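2. Planning and budgeting for your Plodlow folding bench

Do this before you order. An hour with a tape measure and a notepad now makes unpacking day a pleasure!

1. Price the pair of arms first, then add the table. Munteanu supplies both in one crate.

2. Set aside 800 for spare gripper fingers and cables.

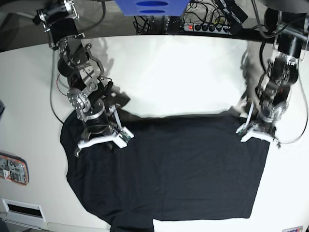
3. Plan your sockets. Every arm needs its own supply, and a power strip behind the table keeps the leads together.

CAUTION: Keep cables clear of walkways and chair wheels.

4. Choose your practice clothes. Dark, plain garments are a brilliant test, so buy a few extra.

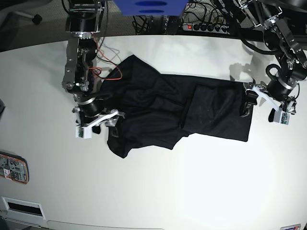 Fig. 2.2 Both grippers on a black garment

5. Allow 15 per cent on top for delivery and fitting.

Note: Sena Lamptey at Zellbridge will happily check your list before you pay.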